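Oltis publishes handling rules for hand-held gripper recording

Oltis has released the second edition of its working rules for recording manipulation tasks with hand-held grippers. The document replaces the draft circulated to partner sites last October and applies to all sessions submitted to the Jiltari task library from the start of the next intake.

The rules cover four areas: tool condition, workspace layout, operator conduct and session records. The section on tool condition has changed most. Finger pads must now be inspected before every session, and a pad with a torn rib or a lifted edge has to be replaced before recording begins. Pads are changed in pairs. The earlier draft allowed a single pad to be swapped, a practice that two sites reported as a source of uneven grip.

"The fingers have to close on the same line every time," said Leonilde Valente, who edited the text. "If one side is newer than the other, the object shifts when it is picked up, and the shift ends up in the data."
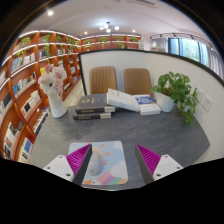
Workspace rules are looser than some sites had asked for. Pollano, which runs tabletop sessions in furnished rooms, argued against a fixed list of permitted objects, and the final text does not include one. Books, plants, desk accessories and similar items may stay on the table during a task, provided they are written into the layout sheet and are not moved between takes unless the task calls for it. Screens showing personal information must be switched off, and papers with names or addresses removed.

Operators are to keep the free hand out of the working area, start each take with the fingers fully open, and stop the take if the tool strikes the table edge. A stopped take is kept and marked as such - it may not be deleted at the site.

Aiman Ismail, who reviewed the record-keeping section, said the retention rule followed an audit of 695 submitted takes in which failed attempts were found to be missing from several batches. Sites must now number takes without gaps and give a short reason for each one that was stopped.

Zoëga has asked for a longer changeover period on the pad inspection log, which it currently keeps on paper. Oltis said paper logs will be accepted for the first intake under the new rules.

Questions on the text go to Ningsih Sinaga at Oltis. Requests for replacement layout sheets should be sent to Yoga Kusuma.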